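Bus box

A bus box, also called a bus tub or tote box, is an open, shallow container used in restaurants, cafeterias and hotel kitchens to carry used dishes from the dining area to the dish room. The name comes from the verb "to bus," meaning to clear a table.

Most bus boxes are molded from plastic and have a thick rim that serves as a handle. Gray, black and brown are common in dining rooms, where the box is meant to draw little notice. Brighter colors are often used in the kitchen to separate tasks, such as raw food storage and clean cutlery.

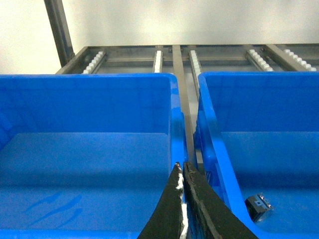 Two blue plastic bins with rounded top rims.

Size is a matter of weight as much as space. A deep box holds more plates but may be too heavy to lift safely when full, and many kitchens therefore keep deep boxes on carts and reserve shallow ones for carrying by hand.

Boxes are washed at the end of each shift and stored upside down to drain. Plastic scratches with use, and worn boxes — those with deep cuts or cracked corners — are normally replaced, as soil can collect in the damaged surface.

See also: Dish cart; Cutlery bin; Food storage container

Last edited 2026-05-06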